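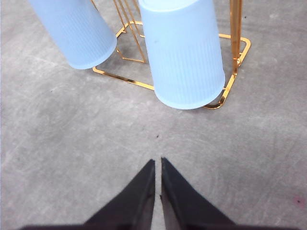 Gold cup rack with two of the blue cups on it, on the concrete floor

Ticket 355: cup rack wobbles and cups hang crooked
Product: Stetness wire cup rack, gold finish
Bought through: Dindance online shop
Status: Closed

First message, June

Hi! I bought the Stetness cup rack from you along with a set of the light blue ribbed plastic cups, and I love how they look together, but I'm having a terrible time getting the cups to sit right. One of them leans way over to the side while the other one stands pretty much upright. They're the same cups! I've swapped them and whichever one goes on the left ends up leaning, so I'm pretty sure it isn't the cup.

The other thing is the wobble. If I touch the rack on my kitchen counter it rocks a little, corner to corner, and makes this tinny clicking noise that is driving me up the wall. It does it when the fridge kicks in too. I tried a folded napkin under one corner and that worked until somebody wiped the counter.

The rack came out of the box in one piece, so there was nothing for me to put together wrong (I did look for a bag of screws, and there wasn't one). Is it bent? Can I bend it back, or will the gold finish crack on me?

Update, same day, 3 p.m.

Thanks for the quick reply. You asked me to try it on a different surface, so I carried it down to the garage and put it on the concrete. It still rocks there, only a bit less. My counter is tile, so I guess the grout lines were making it worse. You also asked about the wires that come up from the base. They do splay out some. I figured that was the design, but looking at your product page again I think mine are spread wider on one side.

I measured the base like you said. All four sides are the same length as far as my tape measure can tell, so it's still square, just maybe not flat.

Second update

Okay, I tried the flat-board thing. For anybody else who finds this ticket, you take the cups off, set the rack on something you know is flat (I used a glass cutting board) and push down on each corner of the base one at a time. The corner across from the bad one lifts. Mine was the back left, and the gap was big enough to slide 3 playing cards under.

Then I wrapped a dish towel around the base, held the two sides next to the high corner, and gave it a gentle twist. Nothing. I twisted harder and went too far, so now the opposite corner was up, ha. It took me 11 tries going back and forth before it sat still. The finish is fine, no flakes or anything. Do keep the towel on though, because I got lazy for one of those tries and my ring left a tiny scratch underneath.

No more clicking! I was so happy I made everybody come and tap it.

The cup on the left was still leaning. Less than before, but you could see it from across the kitchen.

Third update

I did the wires last night. Your instructions said to squeeze them together down low, near where they meet the base, and not at the top where I'd been pushing. That was the bit I had wrong. Up top they just spring right back. Down low they stay put, and it only takes a little pinch. I did it with my fingers, no pliers.

Both cups stand up pretty straight now. I can still get the left one to tip if I hang it in a hurry, but if I seat it properly it stays. I've had them on and off for 12 dishwasher loads, and it hasn't gone crooked again.

One question while I have you. Does the Elel rack have the same base? My sister wants one and she has the same tile counter, so if that one comes with rubber feet I'd send her to it. I'd happily buy stick-on feet for mine as well if you carry a clear kind that won't show against the gold.

Last message

Got it, the Elel has feet and mine doesn't. Please add the clear ones to my next order, the small size. I don't need a replacement rack, so you can cancel the return label you sent. You can close this. Thanks for all the help!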